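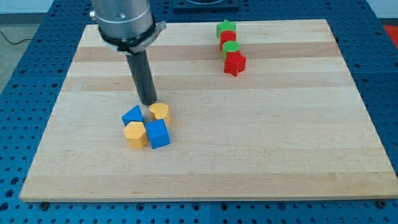

Some of the wooden shape blocks on the board, blue and yellow grouped at left.

Partington Shape Blocks - review
Kulsoom Gilani, 8 Jul 2025

Partington sells these as a sorting set for nursery age and up. I bought mine in May from the Trollau shop and have used them since for colour and outline sorting on a flat wooden board.

Shapes. The set includes a cube, a triangular prism, a hexagonal prism, a heart, a star and a cylinder. All are solid prisms, so each will lie flat or, in most cases, stand on a side. The heart needs a level surface if it is to stay up. On a board that rocks even slightly it is the first to go over, followed by the star. The cube and the hexagonal prism can be pushed face to face without a visible gap.

Colour. Blue, yellow, green and red, one colour to a block. Blue and yellow are easy to tell apart under any lamp I tried. The red on two of my blocks is a shade darker than on the rest, which does no harm to sorting but shows when they are side by side.

Finish. Edges are lightly rounded. I found one rough patch, on the inner notch of the heart, and took it off with fine paper. After 13 sessions the paint has worn at two corners of the cube and nowhere else. Wiping with a damp cloth has not lifted any colour.

Size consistency. Good on the cubes. The stars vary by a hair in thickness, enough to feel when stacked.

Storage. The card tray supplied is poor and split at the corner in the first week. I now use a Tudness tub with a lid.

Compared with the Sisongate set, the Partington blocks are heavier and better painted, but Sisongate gives you a proper box and a sheet of outlines to match against. Partington has no sheet - you draw round the blocks yourself.

Score: 8 out of 10. One mark off for the tray, one for the uneven red.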